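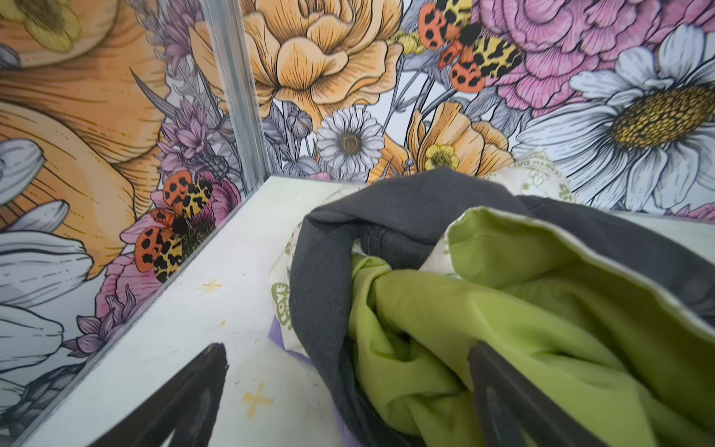

Chasing a lighthouse movie up the coast

I finally did it! After years of talking about it, I spent two days in September driving around looking for the places where they shot The Keeper of Solanki, which is a black and white thriller hardly any of my friends have heard of and which I have watched more times than I should admit. If you've seen it, you know the fish cannery, the long staircase, and that last walk out to the light. If you haven't, please go find a copy and then come back, because I'm going to spoil a few things.

The town in the movie is called Omo. There is no Omo. Most of the street stuff was done in Brikia, a small harbor town with one main road and very good pie, and the cannery was 16 miles away on the other side of the point. So when the inspector runs out of the cannery door and straight onto the pier, he has covered 16 miles in his dress shoes. I love that!

I started with the staircase. In the movie it seems to go on forever, and I had it in my head that there were 200 steps at least. There are 55. They shot it from the bottom with the actor climbing slowly, and then I'm pretty sure they just had him climb it again (watch the broken railing on the left, it goes by twice). The railing has been replaced with a plain metal pipe one, but the stone wall is the same, and you can still find the notch where she hides the key. Yes, I put my hand in it. Leaves.

The boarding house was harder. I had an old message board post from Esther Mwakalinga with directions that used a gas station as the main landmark, and the gas station is long gone. I drove up and down the hill three times before I went into the hardware store and asked. Shakuntala Rawat, who was at the register, knew right away what I meant and drew me a map on the back of a receipt. It's a dentist's office now! The porch has been closed in, but the round attic window is still there, and I stood across the street grinning at it like a fool.

The lighthouse I saved for the evening, around the time of day the final scene is set. You park at the end of Zoston Road and walk 12 minutes on a gravel path. The inside of the tower was a studio set, so don't expect the spiral stairs, and the door is kept locked anyway. But the rocks are exactly right. I held up my phone with the last shot on it and shuffled sideways until the two big ones lined up, and I got actual goosebumps.

I never found the church. Mohit Dhillon thinks it was a painted backdrop, and I say you can see the grass moving in front of it. If anyone knows, leave me a comment, I'd drive back up for it tomorrow.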